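Packing dishes for a week at Kornden?

mossyboot
First camping trip with the kids in September and I can't wait! Do we bring real plates?

pinetar75
Yes! Enamel forever, ours has done 2 summers. 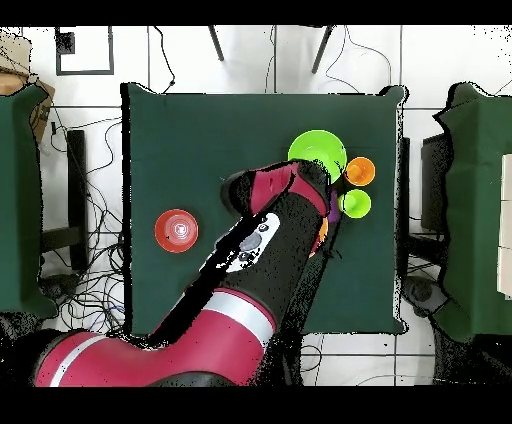
tentpeg_lou
I'm plastic all the way, sorry pinetar. Kids drop everything, and one color each ends the whose-is-it fights at breakfast. The red bowl is mine, the lime green cup goes to my youngest, and the dark green cloth comes along too!

pinetar75
Plastic holds onto chili smell though.

mossyboot
Plastic it is, we never eat chili!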